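Vivell 社区阅读角 七月进展汇报

Hendrik,你好!

上次通话你说不想看表格,想听我讲讲到底怎么样了,那我就照聊天的样子写了(表格还是附在后面,财务那边要)。

先说书。Dierckx 那批旧书全部到了,一共1255册,比我们原先谈的多,因为他们把儿童部的库存也一起清给了我们。编目做到小说类,地方志和菜谱还堆着没动。菜谱比我想的难分,好多是手抄后复印装订的,没有书号,我暂时按捐赠人的姓氏排,等秋天再重新理一遍。
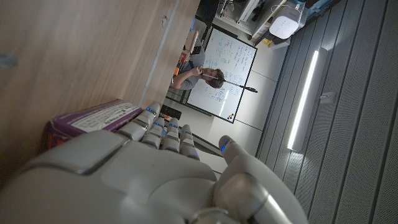 紫色纸盒与灰色机械手

借阅的情况挺让人高兴!读书会从春天的9个人变成现在固定来13个人,下午茶时间那一场已经坐得满满的。大家刚读完一本讲渔村的长篇,吵得很厉害,一半人觉得结尾太软,另一半人说就该这么收。我自己是后一派。下一本定的是短篇集,每次读一篇,赶不上进度的人也好插进来。

Minden 那边的分点就没这么顺了。房子谈下来了,可是楼梯口的采光一直不行,傍晚以后看字很吃力。电工来看过,说要重新走线,报价还没给我。我的想法是先只开上午,把老人那一场挪过去,晚上的活动仍旧留在 Vivell。你要是觉得不妥,早点跟我说,我还没对外通知。

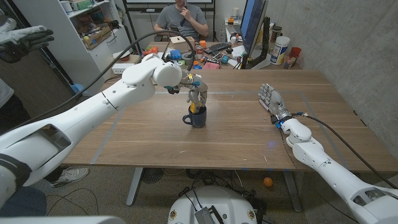
还有朗读录音这件事。Cluludside 的录音计划原定每段一个小时,试了两回,读的人嗓子受不了,听的人也走神,所以我改成45分钟一段,中间不停。方言那几篇效果最好,有位老太太读到她小时候的童谣,读着读着就唱起来了,我们就那么留着,没剪。录音存了两份,一份在我们自己的硬盘上,一份放在 Cluludside。

钱的方面,书架和编目的支出都在预算里面。超的是运费,Dierckx 的书分两趟才拉完,第二趟是我临时叫的车,单据在附件最后一页。我想从印刷费里挪一点过去补上,秋季的宣传册可以改成单张折页,反正大家拿回家也是贴在冰箱上看时间。这个需要你点头,麻烦回信时写一句,我好存档。

接下来到秋天之前,我打算先把地方志编完,再把 Minden 的钥匙和保险手续办好。另外,有两所小学来问能不能带班过来,我答应先各试一次,上午来,读完就走,不办借书证。借书证的事牵涉到家长签字,我还在改那张表,改好了发你看。

对了,你上回问的那套缺了第三卷的航海记,还是没找到,我再问问 Dierckx。

附件:支出明细、编目进度表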